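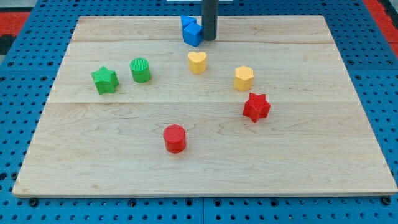 Nyaga, June

The board is three pale planks joined edge to edge, with a thin, lighter strip along the front. I think the wood is maple but I bought it as offcuts, so I can't swear to it. The grain is wavy and there are a few darker streaks that I decided to keep. It's lying flat on the blue pegboard table, where most of my flat work gets done these days.

I had 311 mm of usable length on the shortest piece, so I trimmed everything to 300 and left it there. The two seams took most of an afternoon. I glued one, left it in the clamps overnight, and did the other the next day. The first time I tried a panel like this I did both joints at once and the middle plank crept up on me.

For sanding I went through 120 and 200 grit by hand with a block. Kheri Muli lent me her card scraper for the streaky parts, where the paper kept leaving fuzz. I still owe her a scraper blade from last year.

No finish yet. I have half a can of Pratotach oil on the shelf and I want to try it on a scrap first, as the last can went more yellow than I liked. If it does that again I'll use plain wax.

The blue cubes are from the set I keep for Udo. He wants the board for stacking and sliding them on, so the seams need to be smooth to the touch. I'll go over the lower one again before I oil it.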